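4.3 Failures in the shoe storage task

The longest run of failures came from the task of putting shoes away in a hallway. All trials were run in the Tivero simulator with a two-armed robot and parallel control of both grippers. We ran 2,000 trials with the base policy and 2,000 with the Mivent recovery module switched on. Each trial had a limit of 60 seconds. A trial counted as failed if a shoe was dropped, if an arm touched the furniture with more than the allowed force, or if time ran out.

The first group of failures began before any contact. An open-backed shoe gives the planner few good places to grip, and the footbed was often read as part of the floor. The planner then chose a grasp point well to one side and the fingers closed on air. 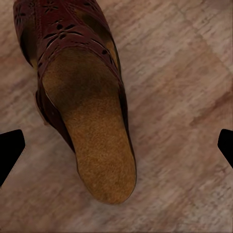 Figure 7. Close view of a backless shoe between the open fingers.

The second group involved matching pairs. With a sneaker in each gripper, the controller treated the two shoes as one load and moved both arms toward the same cubby. The collision check covered the arms but left out whatever the grippers were holding, so a toe could strike the front of the unit at full speed.

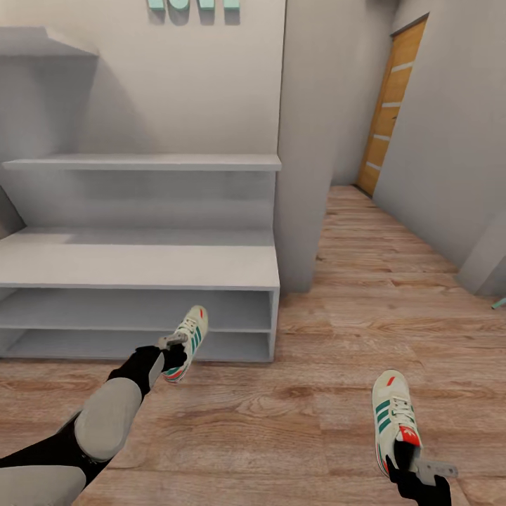
One reviewer asked whether this was a planning fault at all – a force limit at the wrist, the reviewer wrote, should have stopped the arm whatever the planner had asked for. We agree in part. The limit was present, but it was read only at the end of each motion segment. We have since moved the check inside the control loop.

Reaching under the bench top caused a different problem. Shoes stored there are partly hidden from above, and the depth estimate for a hidden shoe drifted toward the edge of the board in front of it.

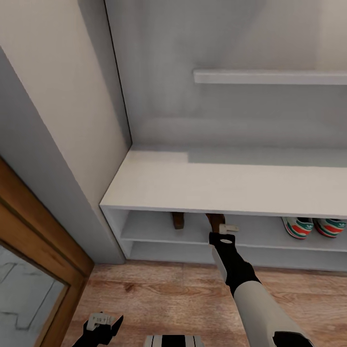 4.3.1 Loss of grip during carrying

Sneakers were held at the heel, which left most of the shoe unsupported. When the base turned, the shoe could rotate in the grip. The policy had no signal for this and went on to the placing step with the wrong pose.
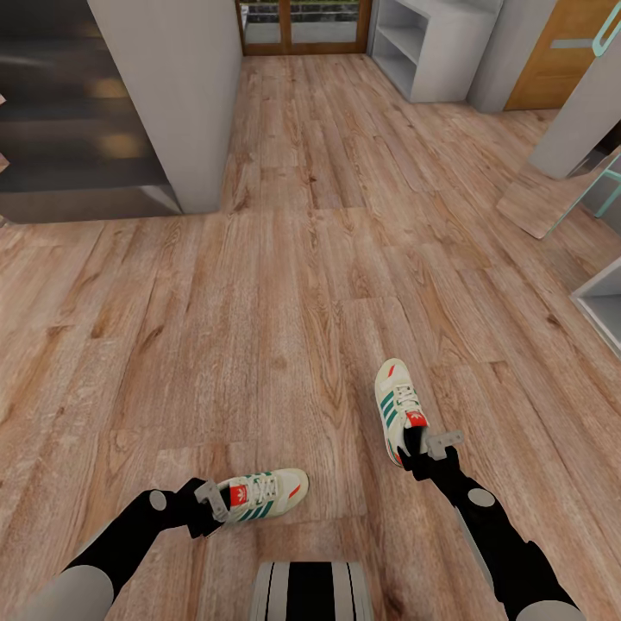
Kandasamy suggested that slower turns would hide the fault without curing it, and that slip should be measured directly. We tested the Jokix slip estimator for this purpose. It caught sudden rotation but missed slow drift, and we leave that case open.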